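julido.social > Threads > Bench Notes

Julido
@julido

Took the 27th off work so I could clean my desk like an adult. 27 Dec 2019 will go down as the day I cleaned half of it and then picked up a circuit board.

The board belongs to a box I've been building since May. I call it the Vovex, a name that suggests a product team and a launch event. There's me, and there's a shoebox.

Its job is to tell me when the basement is getting damp. My nose has done this for years at no cost, but my nose doesn't make graphs.

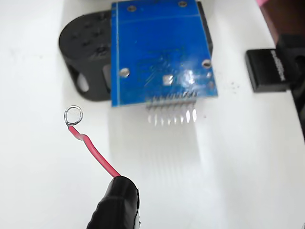 Soldering is the part of the hobby I put off the longest. I own a decent iron and a bad attitude. The eight pins on this header sat in my to-do list for a month as one line, "do pins," as if they'd do themselves. Then there's the red wire with the ring on the end, which has to go under a screw, and which has opinions about which direction it would like to bend.

The pins took less time than finding my glasses did. I'm not going to learn anything from this.

Things I've been told to buy for cleaning a board: a special brush, a special fluid, a special mat, and a little fan. Total at Jarnik Supply, with shipping, is more than the Vovex cost me in parts. I closed the tab. I opened it again after lunch. I closed it again.
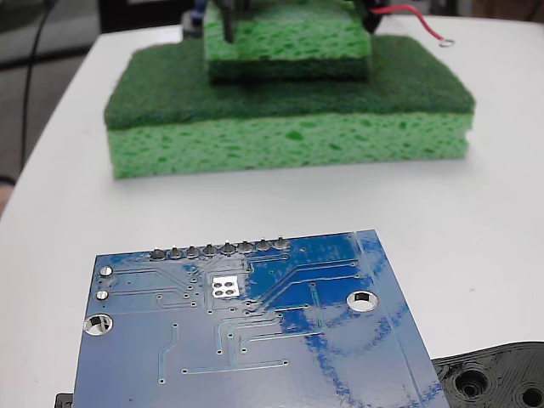

Do you really have to clean the flux off afterward?
Depends on the flux. With no-clean you can mostly leave it alone unless it bothers you to look at it. Water-soluble has to come off, and soon, or it eats things.

Mine is no-clean and it bothers me to look at it. So that's the afternoon gone.

People get very worked up about this, by the way. I once read a forum thread on flux residue that ran to 946 replies. By the end they were arguing about dish soap and somebody's brother-in-law.

My method, for the record: a splash of isopropyl, an old toothbrush, a paper towel, and a window open in December. Scrub for 30 seconds, swear, tilt it to the light, find a streak, go again.

A kitchen sponge is fine for the table. I would keep the green scratchy side well away from the board – it'll take the shine off things you wanted shiny.

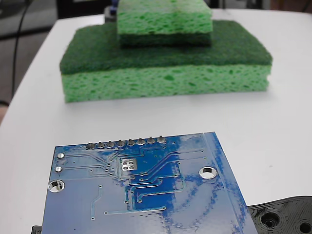 Which leaves the actual desk. I did the left half in the morning with great energy and moved everything on it to the right half. You can see how this system has limits.

Found in the process: 400 zip ties in an unopened bag, plus the other bag of zip ties I bought when I couldn't find that one. Three tape measures. A manual for a Gebreyes label maker. No label maker.

I did wipe under the lamp for the first time since I moved in. I won't be taking questions about the color of the cloth.

Back to the board. A solder joint should look like a small shiny volcano. If it looks like a gray bead sitting on top of the pad, heat it again and be patient. I've had this advice taped to the wall since spring, at eye level, and I still go in too early every time – like a man poking a pancake.

Big pads are worse. They soak up the heat and give you nothing back, so you stand there holding the wire and thinking about your life.

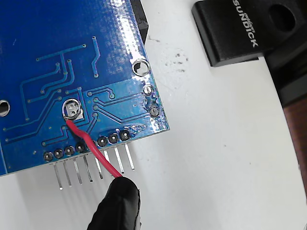 Red wire, soldered to the big pad. Don't tug it.

Next job is a lid for the shoebox. Then the basement, which I haven't been down to since I started on the thing that watches the basement.

Somebody in my mentions wants a parts list. It's on the back of an envelope and the envelope is somewhere in the right half of the desk. Give me a week.

Recent from Julido
The label maker is not in the garage either
I walked 3,000 steps looking for a screwdriver
Jarnik Supply sent me one resistor in a very large box
Vovex, part 4: the shoebox years

Contact | Copyright Julido | Back to top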